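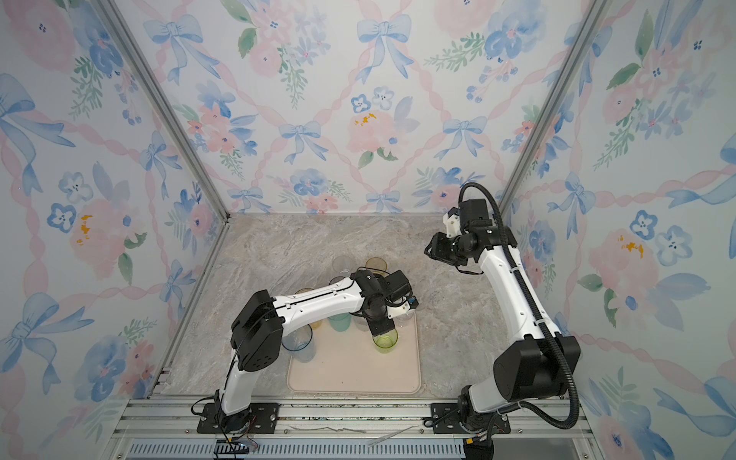 When Rosângela Camargo joined the bench in September, she asked where our rules were written down. They weren't. So I wrote them up, and the two-arm cell has run on one page ever since.

First rule: sweep the rails before you power on. Loose bits of cable tie and packing get left there, and they end up in the vent.

Second: both arms have names in the log, left and right, as seen from the front. Jirayu used to log them from the back, and we lost 22 runs to that before anyone caught it.

Third: one arm over the cups goes down at a time. The other holds still, above cup height, until the first is clear. Dardo thinks this is too slow. He may be right, but I'd like to see a season of clean logs first.
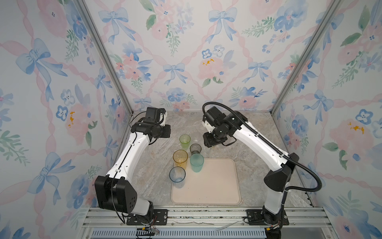 Both arms at the cups and tray.

Fourth: stop the run if a gripper touches the tray rim. Don't nudge it free by hand with the power on - use the stop button, then wait for the light.

The fifth took the most arguing. Glass and plastic get handled at different grip settings, and the setting goes in the log before the run starts. We keep 2 settings and that's plenty. If you don't know what a piece is made of, use the lower one.

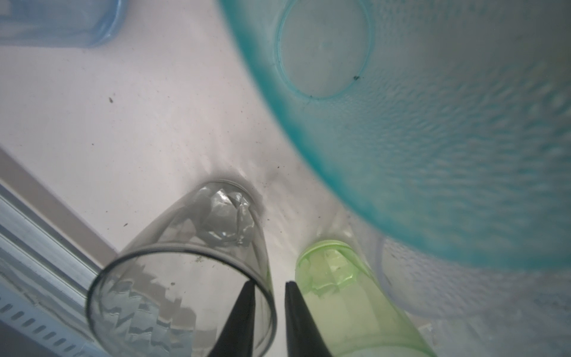

Wrist view, with a clear glass tumbler and a green plastic cup on their sides.

Eugénie wants a sixth rule about wiping down between sessions. I've asked her to draft it. The page still has room at the bottom if the wording stays short.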